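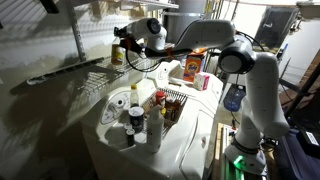 A top-loading washing machine. The round dial is on the control panel.

How does a washing machine get clothes clean?

Dirt sticks to clothes in different ways. Dust and dry mud sit on top of the threads, and plain water can carry most of them off. Grease is harder. Oil and water do not mix, so a buttery fingerprint stays put however long you rinse it.

Detergent solves this. It is made of very tiny parts called molecules. One end of each molecule is drawn to water and the other end is drawn to grease. The grease ends crowd round a blob of oil, the water ends face outwards, and the blob lifts away from the cloth.
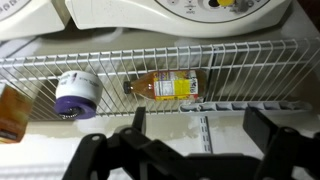
A bottle of golden-orange liquid on a wire shelf.

Moving the clothes about helps too. In a top loader the clothes go in from above, and a part inside the tub swishes them through the water. In a front loader the drum turns on its side, so the clothes are lifted up and dropped again.

Then comes the spin. The drum is full of small holes. As it whirls round - 700 turns a minute on many machines - the wet clothes press against the wall and water escapes through the holes.

Warm water loosens grease faster than cold. A very hot wash at 90 degrees can shrink wool, so always check the label on your jumper first. 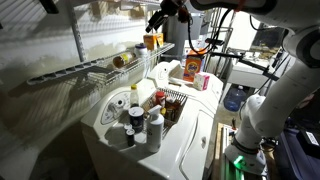 Bottles and a spray bottle on top of a washing machine.

Keeping safe

Washing liquids and sprays can hurt your eyes and skin. Leave them for a grown-up to use, and never taste them, even if they smell of fruit. Do not climb inside a washing machine or let a pet get in.

Words to know

Detergent: something that helps water lift off grease.
Drum: the round part that holds the clothes.
Molecule: a very tiny piece of a substance, made of atoms joined together.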